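Vetmont | Automatización | Galería de equipamiento

Celda de manipulación de dos brazos: puesto de trabajo y partidas de compra

Galería del puesto de manipulación de menaje de Vetmont en Jinville, con las notas de planificación para ampliarlo. El texto recoge las partidas que entran en la solicitud de septiembre, las que se aplazan y los criterios usados para pedir ofertas. Los importes van en euros, sin impuestos. Responsable de la ficha: Archana Kanaujia.

Alcance

La ampliación se tramita con el nombre interno Rajput. Comprende herramienta final de brazo, superficie de trabajo, cableado, repuestos y material de ensayo. No comprende la compra de brazos nuevos ni el cambio de controladores, que dependen de otro presupuesto y de otro calendario. Tampoco se incluyen horas de integración: se imputan al centro de coste del taller y se revisan por separado.

El techo de la solicitud es de 4.000. Con las ofertas recibidas, la suma de las partidas comprometidas queda en 3.027. La diferencia no se reparte entre partidas. Se mantiene como reserva para portes, mecanizado de adaptadores y reposición de dedos, y lo que no se gaste se devuelve al cierre.

Criterios para la herramienta final

Las piezas que se manipulan en el puesto son de dos familias con requisitos opuestos. La primera es menaje rígido: platos, cuencos y el escurridor que los sostiene. La segunda son piezas blandas y de contorno irregular. Una pinza paralela sirve para ambas siempre que la fuerza pueda ajustarse por programa y que los dedos sean intercambiables sin desmontar el cuerpo. En el pliego se pidió lo siguiente:

Carrera suficiente para abarcar la pieza blanda sin deformarla en la aproximación.
Consigna de fuerza modificable en cada ciclo, con lectura de posición de los dedos al final del cierre.
Dedos atornillados, con plano acotado entregado por el fabricante.
Tornillería métrica normalizada. Se descartaron dos ofertas con fijaciones propias.
Peso del conjunto, cámara incluida, declarado en la oferta y no solo en el catálogo.

El último requisito obliga a recalcular. La carga útil nominal de un brazo se da en la brida, y todo lo que se monta detrás de la pieza la reduce: adaptador, pinza, soporte de cámara, cable y su fijación. Al comparar ofertas se usó la carga restante con la muñeca extendida, tomada de la curva del fabricante del brazo. En menaje ligero el margen es amplio. En cambio, el momento en la muñeca limita antes que el peso cuando el plato se toma por el borde.
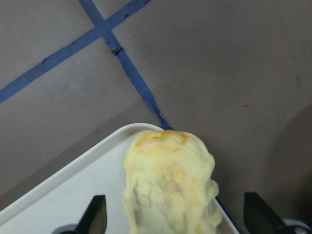 Pinza sobre la pieza blanda amarilla, con un dedo de la pinza a cada lado.

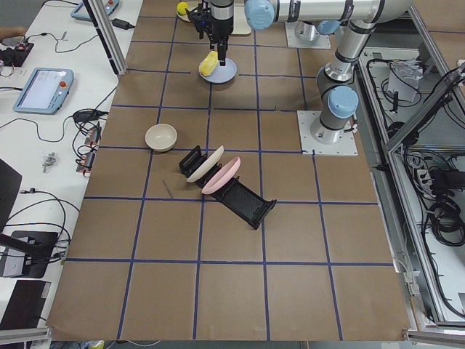
Vista general del puesto: dos brazos, mesa con papel marrón y retícula de cinta azul, escurridor negro con dos platos.

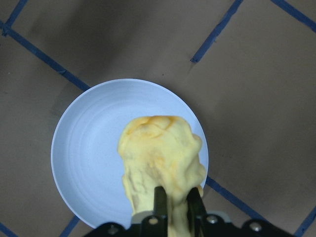
Jinville, 05/01/2024

En la última toma, la pieza blanda está sujeta entre los dedos, sobre el plato claro. El agarre se hace por la zona estrecha. En piezas de este tipo el ancho de cierre no informa bien del agarre, y por eso la lectura de posición se pidió junto con la consigna de fuerza: dos cierres al mismo ancho pueden corresponder a cantidades de material muy distintas entre los dedos.

Partida 1. Dedos y adaptadores

Oferta de Rodstead por un juego completo de dedos y dos adaptadores de brida: 600. El plazo de entrega figura en semanas naturales a partir del pedido en firme, con planos incluidos. Se acepta la variante de dedo recto, sin recubrimiento. El recubrimiento de elastómero se cotizó aparte y se aplaza hasta tener datos de desgaste; si se incorpora, habrá que volver a medir la apertura útil, que disminuye en el doble del espesor aplicado.

Los adaptadores se piden en aluminio anodizado, con pasador de centrado. El adaptador sin pasador cuesta menos, pero obliga a recalibrar el punto central de herramienta después de cada desmontaje. El tiempo de recalibración no aparece en ninguna oferta y conviene sumarlo al comparar.

Partida 2. Superficie de trabajo

La retícula de cinta azul sobre papel es consumible. La cinta tiene un coste por unidad de 76 céntimos en la compra agrupada y se carga al almacén general, fuera de esta solicitud. Se valoró sustituir el conjunto por un tablero con la retícula impresa. Ventajas: líneas de ancho constante y posición repetible entre montajes. Inconvenientes: precio, plazo y la imposibilidad de cambiar el paso de la retícula sin comprar otro tablero. Mientras el tamaño de celda siga en discusión se continúa con papel y cinta.

Al reponer la superficie hay que comprobar tres cosas: tensión del papel junto a las placas base, ausencia de pliegues en la zona de agarre y escuadra de la retícula respecto a la base del brazo que se tome como referencia. Las placas no se desmontan para cambiar el papel. Se corta alrededor y se remata con cinta.

Partida 3. Cableado y ordenación

Es la partida con más dispersión entre ofertas. Incluye canaleta perfilada para la estructura de aluminio, bridas reutilizables, etiquetas y prolongadores para las cámaras. Se solicita la canaleta abierta por un lado, con tapa a presión. La cerrada exige desconectar para pasar un cable nuevo, y en un puesto que cambia de configuración esa operación se repite demasiado.

Criterios de compra:

Cable de cámara con clasificación para flexión continua en el tramo de muñeca. En el tramo fijo basta cable estándar.
Conectores con retención mecánica en los dos extremos.
Separación entre alimentación y datos en todo el recorrido por la estructura.
Etiquetado en ambos extremos con el mismo código, y ese código en el esquema.
Soporte para cada consola de programación, con la parada de emergencia accesible y sin cables cruzados por delante.

El soporte de consola es una pieza pequeña que suele quedar fuera de los presupuestos iniciales. Se incluye como línea propia para que no se elimine al recortar accesorios.

Partida 4. Material de ensayo

Platos, cuencos, escurridores y piezas blandas. El coste unitario es bajo, pero la trazabilidad importa: si se rompe un plato y se repone con otro de distinto diámetro o acabado, las series de ensayo dejan de ser comparables. Se compran lotes del mismo modelo y color y se guarda una unidad sin usar de cada referencia como patrón.

Las piezas blandas se tratan como consumible. Cambian de forma con el uso y no existe un criterio dimensional sencillo para darlas de baja. Queda pendiente definirlo; de momento se retiran por inspección visual y se anota la fecha en la hoja del puesto.

Para el escurridor se pide separación de ranuras declarada y una muestra antes del lote. Los catálogos dan la capacidad en número de platos sin indicar espesor, dato que no permite calcular la tolerancia de inserción.

Partida 5. Repuestos

Un juego de tornillería para el cuerpo de la pinza, fusibles, un cable de muñeca completo y un juego de dedos adicional. El segundo cable se pide montado y probado. Fabricarlo en el taller sale más barato en material, aunque la parada por un conector mal engastado supera esa diferencia en un solo día.

Partidas aplazadas

Cambiador automático de herramienta. Mejoraría el paso entre menaje rígido y piezas blandas. Añade peso en la muñeca y supera por sí solo la reserva disponible.
Sensor de fuerza y par. Se solicitará cuando haya una tarea que lo requiera de forma expresa. Con la consigna de fuerza de la pinza se cubren los ensayos previstos.
Iluminación dedicada. La luz de sala es suficiente para las tomas cenitales y de muñeca. Se revisará si se incorporan platos de acabado brillante.
Tablero impreso, según lo indicado en la partida 2.

Secuencia de pedido

Primero los adaptadores y dedos, por plazo. El cableado se pide al confirmar el recorrido definitivo, con la longitud medida sobre la estructura y el brazo en la postura más desfavorable. El material de ensayo puede llegar en cualquier momento, siempre en un único lote por referencia. Los repuestos se cursan junto con la partida a la que pertenecen para evitar portes dobles.

Recepción: comprobar contra plano los taladros de la brida y la longitud libre de los dedos antes de firmar el albarán. Con Rodstead se ha acordado un plazo de reclamación por medidas que empieza a contar desde la entrega, sin depender de la fecha de montaje.

Documentación asociada

Hoja de partidas del proyecto Rajput, revisión B.
Plano de brida y adaptador.
Esquema de cableado del puesto, pendiente de actualizar con la canaleta nueva.
Registro de reposición de superficie y piezas blandas.

Consultas sobre las ofertas o sobre el reparto de partidas: Archana Kanaujia, Vetmont, Jinville.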